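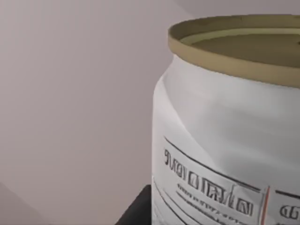
Notebook, portfolio review group
September, entry opened 9:40

Purpose: to record the working assumptions for the Hultus seed round before the term sheet is returned to Bilgin.

Hultus has asked for 210 thousand in convertible notes. The previous entry gave 192; that figure left out the bridge loan, which converts on the same terms, and should be struck. The cap table was rebuilt this morning from the signed agreements. It now agrees with the copy held at the Pirthorpe office, apart from one advisor grant that was approved but never papered. Legal to confirm whether it vests.

Runway model, second pass. Revenue from the Cititz pilot was removed entirely, as the contract may be ended by either side with 50 days' notice. Without it the company reaches its next round with very little margin. Restoring half of the pilot revenue improves the position, but the group has not agreed that this is reasonable — the renewal clause is vague and should be read again before anyone relies on it.

Hiring plan: the two sales positions are moved back one quarter. Engineering is unchanged. Payroll taxes had been entered twice in the founders' sheet; corrected in our copy only. The founders should be told.

Valuation cap. Bilgin proposes a cap above the one used in its last two seed deals. No objection in principle, provided the discount stays as drafted and the information rights cover monthly cash balances.

15:20. Revised sheet received from Hultus. Total request now 204 thousand, the legal fees having been taken out. Model to be run again with this figure. Earlier outputs are kept in the shared folder and marked superseded.

Open: advisor grant, Cititz renewal wording, date of first close.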